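A Place for Everything on a Very Small Worktop
Student project report, Home and Play Module
Ankit Nigam

Where the idea came from

I should begin by admitting that I chose the play kitchen because I was fond of it before the project had even started. We were asked to pick one piece of children's furniture, study how it is laid out, and think about how the things that go with it might be kept tidy without spoiling the fun. Most of my classmates went for bookcases and toy chests. I wanted something with a bit of clutter to it, and a kitchen seemed to promise plenty of that!

The full report I handed in came to 26 pages, a good many of them drawings, and what follows is the shorter version for the course page. I have kept in the parts that people asked me about afterwards and left out the long section on hinges, which I still think was rather good.

The kitchen itself

The play kitchen has a dark, glossy navy-blue worktop with a cream shelving unit rising from the back of it. The tall back panel carries a faint tile pattern, the sort of small kindness from a designer that you could easily miss, and I spent a happy afternoon trying to draw it properly. There is a shelf near the top that comes forward, and beside it a little curved compartment on the left, which I became very attached to and will come back to below.

On the worktop are two grey burner rings. In my layout the right-hand one belongs to the steel pot, a lovely shiny thing with thin wire handles, and the left-hand one gathers up the vegetables. I called this first arrangement Pollock, after the splashes of colour, and the name stuck in my notes long after I had meant to change it.

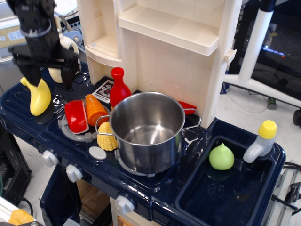 Working out the layout

My first question was how much of the food could stay on the worktop and still leave the pot easy to reach. I had rather expected the answer to be "not much", because the handles stick out on both sides and take up more room than you would think. In the end I found that the corn could live close to the left handle, with the carrot and the red slice over on the left ring, and that the chilli pepper was perfectly content tucked in behind the pot on the right. The red sauce bottle stands further back, as sauce bottles do in my grandmother's kitchen, and the little printed card has its spot to the left of it.

The yellow piece gave me far more trouble than anything else. I have called it a squash all the way through, though two of my friends held out firmly for banana and one for pepper, and we never settled it. It is curved and smooth, and in my plan it belongs to the left of the worktop, handy for the left ring but clear of it. The white jug goes in the back left corner, where it is out of the way of the cooking.

I tried a second arrangement, Arkisow, in which the vegetables were all meant to go up on the shelf between games. On paper it looked beautifully neat. When I talked it over with my tutor on the Monday, she asked how a small child was supposed to know there was anything up there to cook with, and I had no answer ready, so back to the worktop they went. 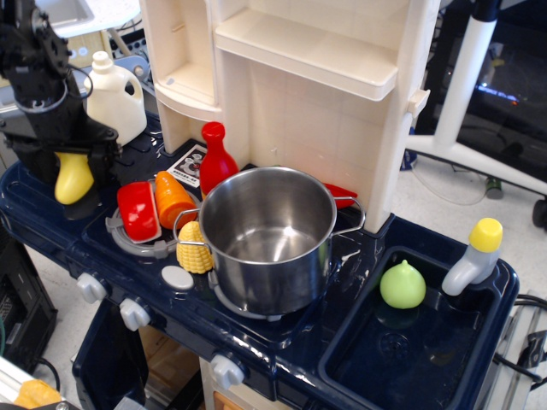 The worktop layout, with the squash on the left, the jug in the back corner and the pot on its ring.

What I would do differently

I would look at the curved compartment much sooner. It is such a friendly shape, and I only got as far as a rough sketch of the sauce bottle living inside it before the June deadline crept up on me. I would also draw the front edge, with its white knobs, at full size from the start, having drawn it too small and then had to redo the whole sheet in ink.

My thanks to everyone in the studio who put up with me talking about toy vegetables for most of a term. The drawings are in the blue folder by the plan chest, and you are very welcome to borrow them if you put them back in order.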